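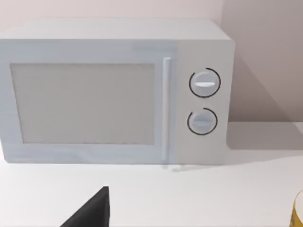 Front-on view of the microwave, two knobs on the panel. Sim, Berrada kitchen.

October, late morning

Picked up the planner work again. Keren (our motion planner) was rejecting goals next to the green bottle and I blamed the collision margins. Wrong. The bottle mesh had its origin at the cap, so the planner's copy sat a whole bottle height too low. Fixed in the asset file, not in the planner. Should grep the other assets for the same thing.

Reran the reach set after the fix. 1848 goals sampled over the counter, 1455 solved. Before the fix it was 1117. Most of the leftovers are behind the bowl, fair enough.
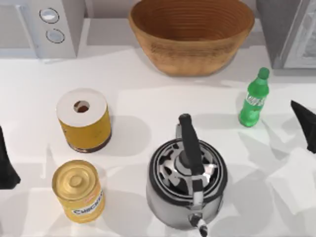 Next the perception side. Fitden gives a decent pose for the soup can, lid and label both help. Kettle is bad. Shiny body, and the handle gets split off as its own object about one time in four. Tried merging on overlap alone, then it swallowed the can too. Put back to per-class merge for now, ugly but it runs.

Paper roll: yaw is meaningless on a cylinder, stop scoring it!! Took it out of the metric.

14:20. Two-arm run. Right arm goes for the bottle, left arm told to hold still. Left drifts a bit anyway. Suspect the hold target is being re-read from the measured joints every tick instead of latched once at the start. Latch it.
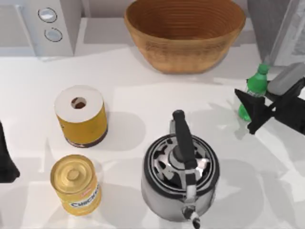 Also the approach vector for the right gripper is still hard coded in world axes, which will bite as soon as we rotate the base. Move it to the object frame.

Planning time spikes up to 518 ms when the kettle is in the collision set. Try a convex hull for the body and a seperate capsule for the handle.

To do
- latch hold target
- kettle hull + capsule
- knob joint limits in the microwave file, both are set to continuous at the moment
- push asset fixes to the Nendetti branch, tests are stil red there from the rename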